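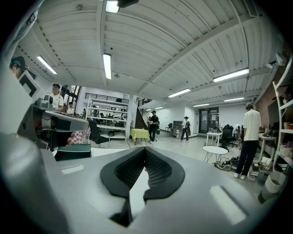
Downstairs in the workshop, with the stairs up to the mezzanine at the back.

Bench assistant wanted, part time, starting September

Hello! I'm Ronja and I look after the ground floor at Limemine, where we sort, mend and pack small household things for people who'd sooner keep them than bin them. Lamps, kettles, sewing boxes, radios, the odd music stand. We're a friendly lot and we have got far too busy, so I'm looking for one more pair of hands.

The room first, as you'd be spending a lot of time in it. It's one big open space with a white ribbed ceiling and long strip lights, so you can see what you're doing even on a gloomy afternoon. Desks are down here, there are tall white shelves in the middle, and the staircase goes up to the mezzanine behind its black railing. Things get put on the shelves when they need a home in a hurry and then they stay there for months (I'm as guilty as anyone). Sorting that out would be your first job, I'm afraid, and I'd love it to be somebody who enjoys that sort of thing!

After that, the work is a mixture. You'd book things in when they arrive, give them a wipe and a label, find the right box of bits for whoever is mending them, and wrap them up at the end. You'd also keep the desks stocked with tape, screws and tea towels - we get through a silly number of tea towels. Ottó Vincze runs the mending side and will show you how he likes his parts laid out. Efthymia Moschos does the bookings from upstairs, so expect to go up and down those steps a fair bit. If stairs are a problem, tell me and we'll swap some of the jobs about, it's no bother.

You don't need any experience of repairs. I came from a garden centre. What I'd like is someone who can tell two nearly identical screws apart, who writes labels other people can read, and who doesn't mind a chatty room. There's usually a radio on. If you need silence to work you may find us hard going.

The practical bits: 15 hours a week, mornings or afternoons, and we can talk about which. Pay is 900 a month before tax, with paid holiday on top. You'd have a desk of your own and a decent chair. Lunch is whatever you bring, plus whatever Charalambos has baked, which lately means orange cake.

We're in the old Zwahlen building, round the side, up the ramp and through the door with the bell. The 112 bus stops across the road. Cyclists can bring their bikes indoors.

To apply, drop me a few lines about yourself and tell me about one thing you've tidied, fixed or packed that you were pleased with. A cupboard is fine, a whole house move is fine. No need for a CV unless you've got one handy. Put it through the door marked for Ronja Lindqvist, or ring the workshop on extension 3634 any time before four and ask for me. You're welcome to come and have a look round first - just ring ahead so I can put the kettle on.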